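Print this thread | E-mail this thread to a friend

Cocco Home Forum > Rooms and Walls > Paint and Color

Pale gray walls look cold, what to do with the ceiling?

morrowlane
Good evening to all. I have a workroom of ten square meters and I painted the walls pale gray in September. The paint is Stutik, matte, two coats. In the shop the color looked soft and a little warm. In my room it looks like the inside of a refrigerator. The window is on the north side, so I never have direct sun there.

The ceiling is still the old white and it needs new paint anyway. My question is if I should make it white again, or the same gray as the walls. My budget for this is 100 and I would like to have something left for a lamp. The floor is light wood and I will not change it.

pinkputty
White ceiling, always. With a north window you need every bit of light that comes back from above. I did a gray ceiling in my hallway once and I painted over it the same winter.

Terrace_Owl
I don't agree with pinkputty. A white ceiling over gray walls makes a hard line all around the room, and your eye goes to this line each time you enter. If the ceiling is gray too, the line disappears and the room feels calmer. I have lived six years with a gray ceiling and I am not depressed yet.

What I would change is one wall. Leave it white, preferably the one that stands at the side of your window, so it catches the light and sends it into the room.

morrowlane
Thank you both. Terrace_Owl, I have difficulty imagining one white wall with a gray ceiling. Would it not look like I forgot to finish?

Terrace_Owl
It does not look forgotten if the edge in the corner is straight. Use good tape and pull it off slowly. I attach a picture so you can see how these colors meet. Look also at the table, because a little lavender does a lot for a gray wall.

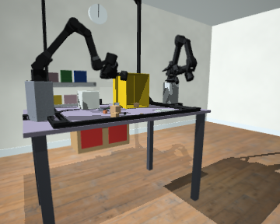
Computer rendering: gray back wall and ceiling, white wall on the right, pale wood floor, lavender table top.

pinkputty
A rendering is a rendering. On a computer there is no damp, no dust and no north window. I would not choose a ceiling from it.

But I admit the lavender is nice with the gray. I would not have thought of it.

quietbatten
I want to add something about the lamp, because I think it is half of the problem. My room was also gray and cold, and I was ready to buy new paint. Then I changed the bulb to a warmer one and the walls looked like a different product. Try this first. It costs almost nothing compared with a ceiling.

Also please paint a piece of cardboard before you decide. Hold it against the ceiling in the morning, and again at 5 p.m. with the lamp on. A color above your head is always darker than the same color on the wall.

morrowlane
The bulb is now a very white one, it came with the apartment. I will change it tomorrow.

About the paint, for the ceiling I can choose between Stutik again or Tomident, which is cheaper here. Does somebody know if Tomident covers old water stains? I have one in the corner, the size of a plate. It is old and it does not grow.

Terrace_Owl
Tomident is fine for walls. For the stain you need a blocking primer first with any brand, otherwise it comes through yellow after some weeks. Let the primer dry overnight, even if the can tells you less.

pinkputty
Agree with this part. Primer on the stain, and a bit wider than the stain.

morrowlane
A small report. With the warmer bulb the walls are much better, I was surprised. I made two cardboards, one white and one gray, and I have looked at them for three days. The gray one is better in the evening and the white one in the morning. I work there mostly in the evening, so I will take the gray for the ceiling, and the wall at the right of the window goes white. My sister votes for pinkputty.

pinkputty
Your sister has good taste. Please show us the result anyway, and keep the rest of the white for when you change your mind.

quietbatten
Which bulb did you take? I have to buy one for the kitchen also.

This site uses cookies to remember your login. By continuing you accept our cookie policy.

Contact | Copyright Cocco Home Forum | Back to top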